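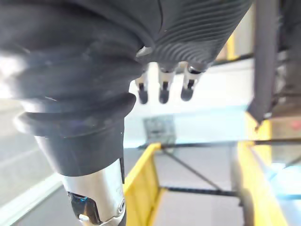 How to sort and store parts when you pull a car interior apart

Posted Jul 22, 2024

Taking out seats and trim is the easy half of an interior job. Putting it all back a month later, with every screw in the right hole, takes a system. The one below suits a home garage and costs very little. I used it on a 2000 model wagon that came up from Storcombe in April with water under the carpet.

What you need

Plastic bins with lids, at least 2 of a decent size
Zip-lock bags, small and medium
Masking tape and a permanent marker
A set of plastic trim levers
A notebook

Before you start

Disconnect the battery, negative lead first. If the car has airbags in the seats or pillars, read the workshop manual on how long to wait before touching any yellow connectors, and follow it. Vacuum the footwells while you can still reach them, as crumbs and grit end up in the seat rails otherwise.

Clear some floor beside the car and lay down an old blanket. Bare concrete will scratch glossy trim the first time you slide it.

Step 1: Work in zones

Split the cabin into zones and give each one a letter. I use A for the dash and console, B for the front seats, C for the rear seats and D for the boot. Every bag and panel gets the letter and then a number in the order it came out. When you reassemble, you run the numbers backwards. 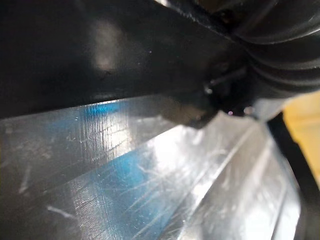
Write the label before you undo the first screw. Tape on the back of the panel, never on the face, because marker bleeds through cheap tape on a warm day. If a panel has a left and a right version, write the side on it as seen from the driver's seat.

Step 2: Bag the fasteners

Screws go in the bag, the air gets squeezed out, and the bag gets taped to the part it belongs to. If the part is too small for that, put both in a bigger bag. The rear quarter trims on my wagon used 18 screws in two lengths, and the long ones will go straight into the wiring if they end up in the wrong spot.

Broken clips go in too. You need them to match replacements. I order a packet of 12 at a time from Redgate and the spares live in the glovebox.

Step 3: Stack the trim

Hard panels store best on edge with a towel between each one. Lay them flat in a pile and the bottom one will take a set, especially if the garage gets hot over summer.

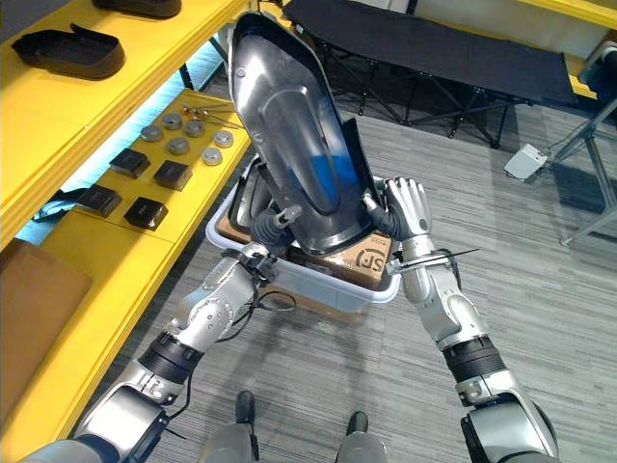

Yimer disagreed with me on this and wrote in to say that long door trims should hang from a rail by their own screw holes, with a loop of soft cord, as anything stood on edge leans sooner or later. I've tried it since and it does work if you have the wall space - I don't have enough for a whole car.

Step 4: Pack the soft parts

Head restraints, armrests and cushions need to be clean and fully dry before the lid goes on. Leave them in a breezy spot overnight if there's any doubt. Keep them out of direct sun.
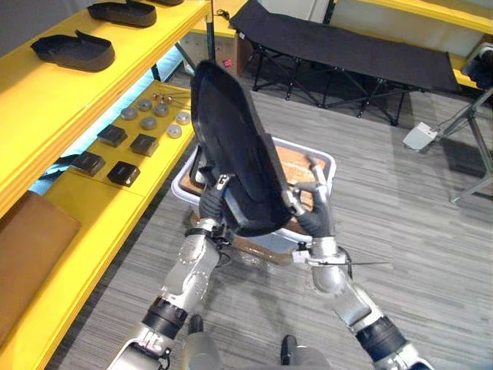 Don't put anything heavy on top of foam. Tuck restraint posts into a sock so they can't mark the vinyl, and keep leather away from newspaper.

Step 5: Write the list

One page per zone, taped inside the bin lid. Part number, label, condition, anything to buy. Mine for zone C had a seat belt guide from Trernavano on it that took five weeks to turn up, so order early.

Putting it back

Start with the last number in the zone furthest from the doors. Fit every screw loosely, check the gaps, then tighten. Plug in the seat connectors before you reconnect the battery or you may get a warning light that needs a scan tool to clear.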